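Gripper bench, pre-run inspection
Pimcombe shared workshop, bay 5. Inspected 8/11/22 by Suha Smadi, comments by Achilleas Rallis.

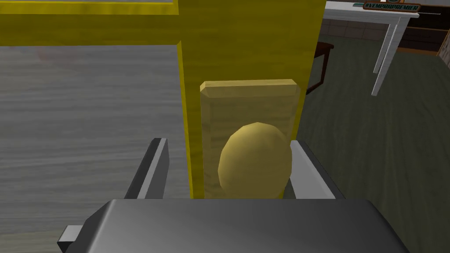
Complete all items in simulation before the arm is powered. Mark OK, FAIL or N/A.

1. Emergency stop latches and releases. OK
2. Finger travel equal on both sides. OK
Comment: the model in the simulator opens symmetrically. Check the build against it after any belt change.
3. Fingers clear the egg when open. OK
4. Palm housing clears the egg at the lowest approach height. FAIL
Comment: clearance too small for my liking. Raise the approach and rerun. AR
5. Block behind the egg included in the collision model. OK
6. Yellow post and top rail included in the collision model. OK
Comment: post was missing from the May file. Use revision 53 or later.
7. Grip force limit set in the controller, not only in the script. FAIL
Comment: limit found in script only. Melina to move it.
8. Cable strain relief at the wrist. OK
9. Supply fuse matches label. N/A, supply out for repair.

Result: not released. Repeat items 4 and 7, then sign again.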